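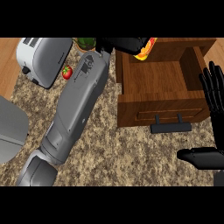 ラミ・ハキムが会議室で最初に見せたのは、右肩上がりの折れ線だった。縦軸に単位がなかった。

「こちらが導入企業さまの平均的な推移です」

「何の推移ですか」と私は訊いた。

「可視性です」

社長のラミル・ルンバオはうなずいた。うなずく人なのだ。歯医者の説明にも、税理士の説明にも、同じ角度でうなずく。私はノートに「可視性」と書いて、横に疑問符をつけた。その日のノートには最終的に疑問符が並び、あとで見返したら何について疑っていたのか半分は思い出せなかった。

うちの会社はドゥムラオ(Dumlao)という。ミシンの部品を売っている。新品のミシンは売らない。押さえ金、送り歯、ボビンケース、ベルト、そういうものを、もう製造元が面倒を見なくなった機種のために仕入れて、ときどき作らせて、売る。店舗は倉庫の一角にあるだけで、注文のほとんどはサイトから来る。そのサイトを更新するのが私の仕事で、名刺には「ウェブ担当 マリベス・ファハルド」とある。前の担当者が辞めたときに席が近かったから私になった。

ハキムの会社はクリアニクスと読むのだと思っていたが、クリルニクスだった。綴りはClirnix。商品の名前はTrivadanoといって、サイトに点数をつける。月々の料金を払うと、その点数が上がるように彼らが何かをする。何か、の部分が資料では「最適化」になっていた。

「現在の御社のスコアは9です」とハキムは言った。

「何点満点で」

「上限という考え方は、あえて採っておりません」

社長がまたうなずいた。私は、上限のない点数で9というのが高いのか低いのか、どうやって知ればいいのかと訊いた。ハキムは感じのいい笑い方をした。いい質問をする生徒に向ける顔だった。

「競合との比較でご覧いただくのが一般的です」

競合は具体的にどこかと訊くと、次回お持ちしますと言った。次回、彼は別の折れ線を持ってきた。契約書には社長がもう判を押していた。四か月。途中で解約した場合も四か月ぶん払う、と小さな字で書いてあった。

一月の終わりに、ヤリナ・マクシミウに電話した。サイトの裏側を作った人で、もうよそで働いているが、保守だけは夜に引き受けてくれている。

「タグを一行入れてくれって言われてるんだけど」

「何のタグ」

「Clorisっていう、計測の」

「TrivadanoじゃなくてCloris?」

「Trivadanoが点数で、Clorisが計測。会社はClirnix」

ヤリナは少し黙った。キーボードの音がした。

「入れるのはいいけど、サーバー側のログは消さないでおくね。前はひと月で捨ててたけど」

「どうして」

「比べるものがないと、向こうの言う数字しか残らないから」

私はその時点では大げさだと思った。疑うのは私の役目のつもりでいたが、私の疑い方は会議室で口を尖らせるだけのもので、ヤリナのは棚をひとつ空けておくような疑い方だった。

最初の月、点数は11になった。ハキムからメールが来て、件名に「おめでとうございます」とあった。私は何も祝うことをしていない。したことといえば、向こうから送られてきた文章を商品ページに貼っただけだ。

その文章がひどかった。ボビンケースのページの冒頭に、こう書けという。

「ボビンケースをお探しですか。ボビンケースは、ボビンケースを必要とするすべての方にとって大切なボビンケースです」

プリンセス・カバナトゥアンに見せた。彼女は問い合わせの返事を書いている。うちに来る問い合わせは長い。亡くなった母のミシンで、とか、型番のところが擦れて読めないのですが、とか、そういうところから始まる。彼女はそれを読んで、写真を送ってもらって、定規を当てて撮り直してもらって、どの部品か当てる。だいたい当たる。

「これ、誰が読むんですか」とプリンセスは言った。

「検索エンジン」

「検索エンジンはミシンを踏みます?」

「踏まないけど、連れてくるんだって。踏む人を」

「この文章を読んで帰らない人を?」

私は社長のところへ行った。社長は文章を読んで、少し繰り返しが多いな、と言った。それから、しかし専門家だからな、と言った。私は、ボビンケースについてはうちが専門家だと言ったが、社長はそれにもうなずいたので、話はそこで終わってしまった。

文章は貼った。ただし元の説明は消さず、下に残した。プリンセスが何年もかけて直してきた説明で、「針板を外して左側に刻印が二つあればこちら、一つなら次のページ」というような、声に出すと味気ないものだ。ハキムからは、下の部分は薄めてもよいかもしれません、と連絡があった。薄めるとはどうすることかと訊いたら返事がなかった。

二か月目に点数は14になり、訪問者数のグラフが持ち上がった。Clorisの管理画面は緑色で、数字が増えると小さな葉が開く。それまで一日に数百だった訪問が、月の半ばで千を超えた。社長は倉庫の人たちにも画面を見せて回った。倉庫の人たちは、ほう、と言って箱に戻った。

私だけが渋い顔をしているのは具合が悪かった。社内で渋い顔をするには根拠がいる。私の根拠は、点数に上限がないことと、文章がひどいことと、ハキムの靴がきれいすぎることで、最後のものは根拠にならない。

それで注文のほうを見た。注文の件数は去年の同じ月と変わらなかった。少しだけ減っていたが、減ったと言い張るには足りなかった。問い合わせも変わらない。

「タイムラグがございます」とハキムは電話で言った。

「どのくらいですか」

「業種によります」

「ミシンの部品では」

「その業種は、弊社でも初めてでして」

では最初の会議で見せた平均はどの業種の平均だったのか。訊いたが、電波が悪いようだった。

三か月目、点数が17になったころには、訪問者は一日3000を超えていた。葉が全部開いて、画面の隅で花が咲いた。社長が花の咲いた画面を印刷して、給湯室に貼った。モノクロだったので花は灰色だった。

私は計算をした。仮に3000人がうちのサイトに来て、そのうち全員が道に迷った人だとしても、一人か二人は電話をかけてきて「ここは何の店か」と訊くはずである。電話は鳴っていなかった。人が三千人いて、間違い電話が一本もない。

夜、ヤリナに電話した。

「ログ、まだある?」

「あるよ。そろそろかかってくると思ってた」

「見てほしいんだけど」

「もう見た。見たけど、訊かれるまで言わないでおこうと思って。保守契約に助言は入ってないから」

冗談なのかどうか、電話ではわからなかった。彼女は画面を共有してくれた。文字が上から下まで並んでいて、私には最初、どこを見ればいいのか見当がつかなかった。

「時間のところ」とヤリナが言った。

午前4時台に固まっていた。きれいに、毎日。

「その次、どのページか」

同じページだった。全部がそのページではないが、ほとんどがそうだった。足踏み式の古い機種の革ベルトで、もう在庫がなく、「次回入荷未定」と書いたまま残してあるページだ。

「それから滞在時間。向こうの画面だと平均で二分以上いることになってるでしょう。でも画像を一枚も読み込んでない。文字だけ取って、タグだけ動かして、いなくなる」

「つまり」

「つまり、は私は言わない。こういう動きをするのは普通は機械だ、とは言う。誰が動かしてるかはログには出ない」

「Clirnixでしょう」

「かもしれないし、Clirnixが買った先かもしれないし、そのまた先かもしれない。あなたはそう思いたいから、そこは気をつけたほうがいい」

腹が立ったが、そのとおりだった。私は一月からずっと、ハキムが嘘をついていたらいいと思っていた。花の貼られた給湯室で湯を沸かすたびに思っていた。そう思っている人間が見つけた証拠は、少し割り引かなければならない。

翌朝、ひとつだけ試した。革ベルトのページを一時的に外したのだ。在庫がないのだから売上には響かない。社長には、整理です、と言った。

次の日の訪問者は、3000のままだった。

私は画面を二度読み込み直した。サーバーのログでは、午前4時に来た連中は「ページがありません」という表示を受け取って帰っていた。うちの「ページがありません」の画面には計測タグが入っていない。入れ忘れたままになっている。それなのにClorisの画面では、彼らは革ベルトのページに来て、二分少々そこで過ごし、葉を開かせていた。

ヤリナに送ると、返事は一行だった。

「これは割り引かなくていいと思う」

ハキムを呼んだ。社長にも同席してもらった。私は紙を二枚だけ持っていった。一枚はClorisの数字、もう一枚はサーバーの数字。順番を何度も練習したので、実際に話したときには早口になった。

ハキムは紙を長いこと見ていた。怒るか、笑うか、電波が悪くなるか、どれかだろうと思っていたら、どれでもなかった。

「このページは、ないんですか」

「ありません。火曜だか水曜だかに」と言いかけて、やめた。「先週、外しました」

「ないページに、二分いるんですか」

「そちらの画面ではそうなっています」

彼は紙を置いて、また持ち上げた。耳が赤くなっていた。演技であれば上手すぎるし、演技でないなら、この人は自分の売っているものを一度も裏返して見たことがないことになる。私はどちらなのか決められなかった。今も決めていない。

「社に確認いたします」

「スコアのほうも確認してください。何を足して17になるのか」

「それは、営業には開示されておりませんで」

社長がそこで初めて口をきいた。

「君も知らんのか」

「はい」

社長はうなずかなかった。私はこの会社に入って長いが、誰かの説明を聞いて社長がうなずかないところを見たのは、たぶんあのときだけだ。

翌週、Clirnixから文書が届いた。計測の一部に推定値が含まれていること、推定値は過去の傾向から補われること、それは利用規約に記載されていること。記載は確かにあった。私は最初に読んだときそこを飛ばしていた。疑符をつけるのに忙しくて、規約は読んでいなかったのだ。機械の訪問については「一般的なインターネット環境に由来するもの」とあり、スコアの計算方法については何もなかった。差出人はハキムではなく、名前のない窓口だった。

返金を求めたが、四か月目まできっちり引き落とされた。最後の請求書と一緒に、最終報告書が来た。点数は20だった。おめでとうございます、と表紙にあった。

タグはヤリナが外した。緑の画面は真っ白になり、翌日の訪問者は、サーバーのログによれば、一月ごろと同じくらいだった。午前4時の連中はその後もひと月ほど来た。ないページを見に来て、ないと言われて帰る。契約が終わったことを知らされていないのか、もともと契約と関係がないのか、やはりログには出ない。ヤリナはもう遮断できると言ったが、私はしばらくそのままにしておいてもらった。数が減っていくのを見たかった。

商品ページから例の文章を消す作業はプリンセスと二人でやった。検索順位がどうなったかと社長に訊かれて、調べたら、ボビンケースで二つ上がっていた。文章を消したから上がったのか、よその店が閉まったのか、私にはわからない。わからないと社長に言ったら、上がったならいいだろうと言われた。よくはないのだが、説明できないので黙っていた。

革ベルトのページは、外したままにするつもりだった。

問い合わせが一件来た。前に見たページが見つからない、古い足踏みのベルトを探している、入荷未定とあったので毎月見に来ていた、もう扱わないのか、という内容だった。毎月というのは一年以上前からのことらしかった。プリンセスが読み上げて、こちらを見た。

私はログを遡った。書いてあったとおりだった。月の初めの昼すぎに一度、あのページだけに来て、写真も全部読み込んで、閉じている。三千の束を見るのに夢中で、その一行の上を何度も通り過ぎていた。

ページを戻した。それからラミル・ルンバオのところへ行って、革ベルトを作ってくれるところをもう一度当たりたいと言った。

「売れるのか」

「一本は」

「最低いくつから作ってくれるんだ」

「前に訊いたときは、20です」

社長は給湯室のほうを見た。灰色の花はまだ貼ってあった。それから電卓を出して、何か打って、消して、また打った。

「見積もりだけ取れ」と社長は言った。「あと、そこの規約は先に読んどけよ」

席に戻って、革の工房に電話をかけた。昼休みらしく、誰も出なかった。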